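Home | Newsletter | Back Issues | Purchasing | Contact

Equipment Planning for the Coming Budget Year
2020-10-03

The Zurine workshop has completed its review of equipment requests for the coming budget year. The largest request concerns hand-held gripper tools and the supplies that go with them. Department heads are asked to read the notes below before submitting their own figures.

The current plan provides for two additional grippers from Hidix, together with spare fingers. Fingers are to be budgeted as consumables and listed on a separate line. In past years they were charged to general repairs, and the true cost of running each tool was difficult to establish. The price quoted for a finger set is $195, and a full gripper with mount is quoted at $933. Cerkenon has also been invited to submit an offer, and its reply is expected before the plan is closed.

Small items deserve the same care. Divided organizer boxes with hinged lids are used at the tables both for storage and as work objects, and requests should state which purpose is intended. Boxes bought as work objects should be ordered in matching pairs, so that a replacement of the same size and tint is at hand.

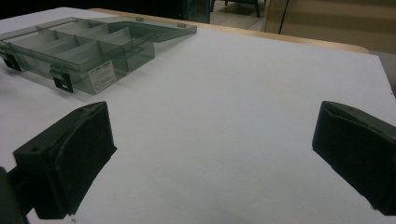
What to Include in a Request

Each request should name the tool, the table where it will be used, and the person responsible for it. Please enter delivery and calibration charges separately - Tiongson bills calibration at $109 per visit, and this amount has been left out of several earlier requests. Single items under $200 do not require a second quotation, but they must still appear in the plan.

Requests for tables and chairs belong in the furniture budget and will be returned if submitted here. Software renewals are likewise handled on their own form.

Questions may be directed to Waltraud Koller in the purchasing office. Approved orders will be placed in March, and departments will receive written notice of any item that has been reduced or deferred.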